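Visit Report: Open Day at the Vorum Dishware Reclaim and Wash Plant

Filed under: Site visits, water and heat

The Vorum plant washes reusable cups, plates and trays for caterers and returns them within a day. It opens to the public once a year. I attended on 7/21/18, mainly to see the rinse water recovery loop, which was rebuilt in May. The notes below follow the order of the tour, with a few points moved where the guide came back to a subject later.

Access and layout

Visitors enter by the loading side. The building is a single hall with a mezzanine over the drying section. Dirty goods come in at the east doors and clean goods leave at the west doors, and the two flows do not cross. A painted line on the floor marks the change from the dirty zone to the clean zone. Staff change shoes and aprons at the line. We were given overshoes and walked the route backward, from clean to dirty, so that nothing was carried the wrong way.

The floor falls gently toward a central drain channel with removable grates. The grates on the dirty side are lifted and cleaned at the end of each shift. Ventilation over the main line is ducted through a heat exchanger before it leaves the roof. The hall was less humid than I expected for a plant of this type, although one of the two lines was stopped for the day.

Main line

The line in use is a flight-type washer supplied by Dilier. It has a pre-rinse, two wash tanks, a pumped rinse and a fresh water final rinse, followed by a blower section. Racks are used for cups and glasses only. Plates stand directly on the belt pegs. Full load is 2,724 plates per hour at the middle belt speed, which is the speed they normally run. The fast setting is used for trays that have been scraped and soaked.

Detergent is dosed by conductivity. The probe sits in the second wash tank, and the guide said it fouls faster than the maker suggests. They now pull it every 9 shifts and clean it by hand with a soft brush. Before that change, the probe read low, the doser overfed, and foam carried into the rinse section.

Temperatures are logged at four points. The log is kept on paper beside the line as well as on the controller. I asked to see a page and was shown one. The entries were legible and the initials were filled in throughout.

Rinse recovery loop

Final rinse water drains to a holding tank of 200 gallons. From there it passes a basket strainer and a 100 micron bag filter and feeds the pre-rinse. The older arrangement fed it to the first wash tank, which diluted the detergent and upset the dosing. Feeding the pre-rinse instead gives the fresh water a second use at a point where its chemistry does not matter much.

The strainer has a sight glass. Labels from single-portion packs are the main problem, as they pass the scrap screen folded and open up later. The strainer is duplexed, so one side can be cleaned with the other in service. Valve handles are color coded and the sequence is posted at eye level.

Hand washing and pre-treatment

Not everything goes through the line. Baked-on trays, wire goods and anything with a deep corner are treated by hand first. The plant has tried several kinds of scrubber for this. Steel wool is banned on account of loose strands. Mesh-faced sponges clean well but hold food in the weave, and they are replaced on a fixed schedule whatever their condition. Sponges must be stored upright, with air on both faces.

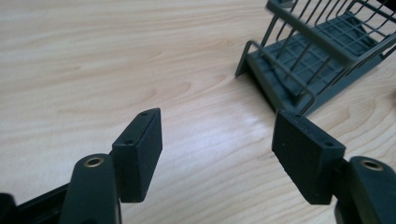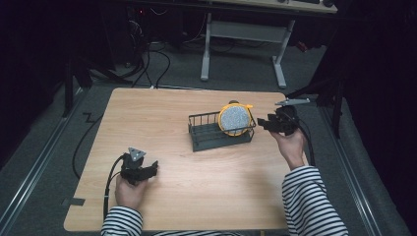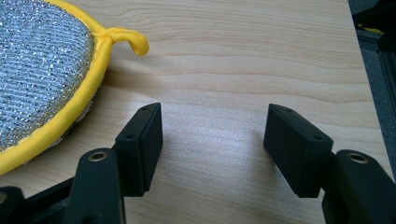 Costel Berisha disagreed on the matter of sponges. Any mesh face, in Berisha's view, should be kept off coated trays entirely, with a nylon brush used for the corners and a longer soak doing the rest of the work. The cost of recoating a tray was said to exceed the labor saved many times over. The guide accepted the point for new trays but held that most of the stock is bare metal. The exchange went on for several minutes and was the most useful part of the tour.

Soaking

Soak tanks are filled at the start of the shift and covered when not in use. The product is a mild alkaline powder from Zaidi. A stronger one was dropped after it dulled the aluminum goods. Soak time is set by item type and written on a slate above each tank. Goods are lifted in baskets by a small hoist, which has its own inspection tag.

Drying and packing

Plastic cups remain the weak point. They hold too little heat to dry by themselves, and water collects in the base ring. The blower section was extended, and the cup racks now leave the line tilted. Racks then stand on the mezzanine under moving air before being nested. Packing is into lidded crates from Ineo, which stack to a fixed height and are washed on the same line at the end of the day.

Open items

I did not get a figure for energy recovered at the roof exchanger. The final rinse spray arms were not opened for us. The second line was under a cover, and its restart date was not given.

Parking is on the street side. Overshoes are returned at the gate.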